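We use cookies to remember your settings and to measure visits to this site. By continuing to browse, you accept their use. Manage preferences

Whitelaw Height-Adjustable Work Table

The Whitelaw is a freestanding work table intended for shared rooms in which several people carry out different tasks during the same day. It is supplied by Esent to schools, training centers, libraries and public offices, and may be ordered as a single table or in sets. The table is suitable for sorting, packing, paperwork, model making and light assembly.

Work surface

The top is a flat panel with a matte gray finish, selected to limit glare under ceiling lights. It is 54 inches wide and is delivered fitted to its frame. Marks left by pencil, tape and most water-based inks can be removed with a damp cloth and a mild soap. Scouring pads and solvent cleaners must not be used, as they will dull the finish and are excluded from the surface warranty.

Cups and tools may be placed directly on the top. Items taken straight from an oven or hot plate require a mat.

Height adjustment

The height is set by a crank stored under the front edge. One full turn raises or lowers the top by a small, even amount, and the position holds when the crank is folded away. The table should be cleared of heavy items before the height is changed. Users who share a table are advised to agree on a standing height and a sitting height and to record both on the card supplied.

The table carries a load of 88 pounds, spread evenly across the top. Clamps may be attached to the long edges only.

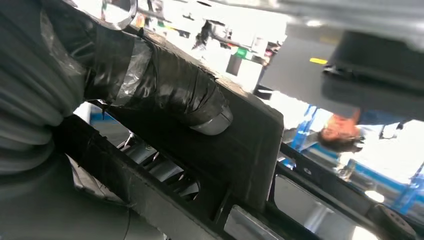 Delivery and assembly

Tables are shipped in two cartons. Assembly requires two adults and the hex key included in the smaller carton. The legs are attached first, with the top resting face down on a blanket or on the packing foam. The crank rod is then pushed into its socket until it clicks. All bolts should be tightened by hand before the hex key is used, and checked again after the first month.

Customers in the Dirov service area may request assembly on site. Requests must be made when the order is placed and cannot be added once the cartons have left the warehouse. The room should be open and the floor area clear when the crew arrives.

Care and spare parts

The crank socket requires a drop of light machine oil once a year. Feet, bolts, crank handles and edge strips are kept in stock and are normally sent within 3 working days. The order number printed on the delivery note must be quoted in all requests for parts.

The frame is covered for 13 years against defects in material and workmanship. The top is covered for a shorter term, stated in the purchase agreement. Damage caused by overloading, by outdoor storage or by changes made to the frame is not covered.

Ordering

Institutions may order against a purchase order or by account. Orders received by the end of June are delivered before the start of the fall term. A discount applies to sets ordered for one address, and written quotations are available on request from the Esent sales office.

Related items

Whitelaw Side Shelf
Whitelaw Crank Handle, Spare
Fasance Stacking Stool
Fasance Rolling Drawer Unit
Esent Floor Mat, Gray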